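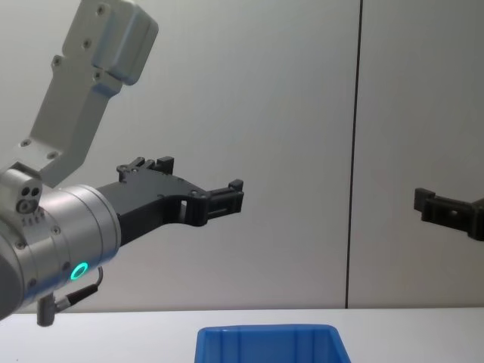
Bench room, white table, Tue am

Ticket 231 — table wobble, Prudside
Opened by: Dirceu Pacheco
Date: 2018-02-20
Priority: normal

Table rocks when you lean on the near edge. Same fault as November, ticket closed then without a fix. Tightened leg bolts, no change. Put a folded card under back left foot, better for over 20 minutes then rocking agian. 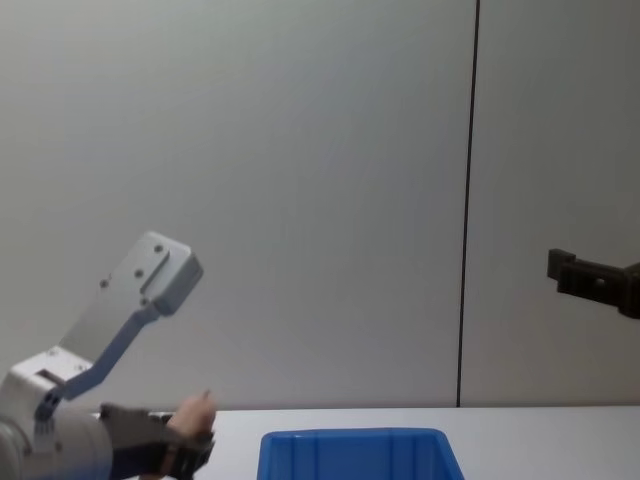
Update 2
Levelled all feet, floor dips by the wall. Moved table out 400 mm — steady so far. One foot has a stripped thread, need a new one from Clumerik, part 801. Pls leave ticket open til it comes.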